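Part-time pantry and table styling helper wanted – Mushi, the Drundero studio

Posted 2026-08-04 by Peninah Mohamedi

Hi! I run Mushi, a tiny shop that sells jars, risers and other bits for keeping food and dry goods tidy on a counter. There are only three of us (me, Bakari Sang on orders and Matvii Fedoruk on everything else) and we've run out of hands, so I'm looking for a fourth person to help me set things out, try them different ways and write down which arrangements people could live with at home.

Most of the job happens at one table. You put a riser on it, you put a jar on the riser, you stand back, you move the jar. Then you do it again with more jars, and again with the riser turned around. I love this, and I could fuss over where a single jar goes for an entire morning, so it would help if you're the sort of person who says "Peninah, it's fine."
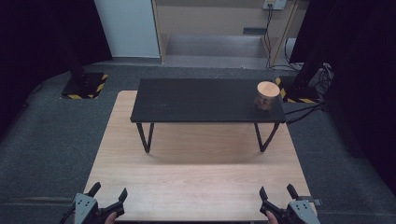 I'm pretty picky about clear jars with wood lids, because they show off whatever you've put in them and they also show every fingerprint. You'd be filling them, wiping them and labeling the shelf copy for our Loseck range, which goes out to customers in July next year. We have nearly 2,000 jars to get through before then, so there's no shortage of work.

You don't need any design training. Bakari used to drive a delivery van. What I do need is a steady hand, some patience and a decent eye for when something is sitting crooked. You should also be OK putting flat-pack legs onto shelf boards and taking them off again. The slanted metal ones take a little practice – I still get them wrong – and you need to stand them up and look at the angle before anything goes on top.

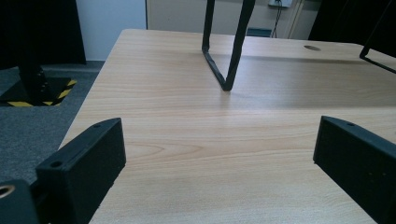
The practical stuff

Hours: 16 a week, and you can pick mornings or afternoons
Pay: 2,152 a month before tax
Start: as soon as you can
Trial: 2 paid sessions, so we both get a feel for it

How to apply

Send me a few lines about yourself and tell me how your own kitchen shelf is arranged (messy is fine!). No résumé needed. Drop it in the Mushi mailbox at the Drundero front desk, or hand it to Matvii.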